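Clubs > Robotics > Frequently asked questions

Fevside Robotics Club: questions we get from new members and parents

Who can join?
Any student in grades nine through twelve. You do not need to have taken a programming class. About a third of last year's members started with no experience at all, and they were paired with someone older for the first term.

When and where do you meet?
After school until 5:30 p.m. in the workshop behind the gym. In the month before a competition we also run a second session each week. You do not have to attend both, but members who are on the competition team are expected at most of them.

What does it cost?
Nothing to attend. Students who travel to the Toledo meet pay for their own meals. The club's budget this year is $2,544, and most of that goes to travel and replacement parts.

What are you working on this year?
The main project is cloth handling with two arms. The task comes from the Bredbridge Challenge, which our club has entered for the past two years. One arm has to pick up a piece of fabric by a corner, the second has to find another corner, and together they lay it out flat on the table and fold it. Teams get 13 minutes for 5 pieces of cloth.

Why is that hard? People fold towels without thinking.
A rigid block has the same shape wherever you put it. A cloth does not. Once it has been lifted by one point it hangs in folds, and the other corners can end up inside a fold or behind it. The program has to work out where they might be before the second arm moves in. Thick cloth and thin cloth also hang differently, so settings that do well on one may fail on the other.

We practice the lift and the second reach as separate exercises. In the first, one gripper holds the fabric by the top and lets it hang with its lower end at the table, while the other arm comes in from the side.

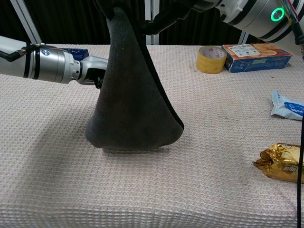 Do students write the code themselves?
Yes. Code is written in Python and reviewed by another student before it is run on the arms. Laine Grigaitė, our lead mentor, helps when a group is stuck but does not write code for the team. The challenge rules do not allow it.

Is it safe?
New members complete a short safety session before they operate anything. Arms run at reduced speed during practice, one person stays at the stop button, and hands stay off the table while a program is running. Long hair is tied back. Students who ignore these rules sit out the rest of the session.

How is the competition team chosen?
The team has 6 places. Hatice Uçar, the faculty adviser, picks the team in December based on attendance and the log book each student keeps. Everyone else continues with the project and can come to Toledo as a spectator if there is room in the van.

What is the log book for?
Write down what you changed, what you ran and what happened – including the runs that failed. Vondau, the folding program we inherited from last year's seniors, came with very few notes, and it took us weeks to understand the corner search. Please do better for the next group.

Can I bring my own project?
Yes, outside of the weeks before the meet. Ask Ms. Uçar first so she can check that the equipment is free.

How do I sign up?
Pick up a permission form at the front office and bring it to any meeting. You can attend your first session without one, but you will not be able to use the arms until it is signed.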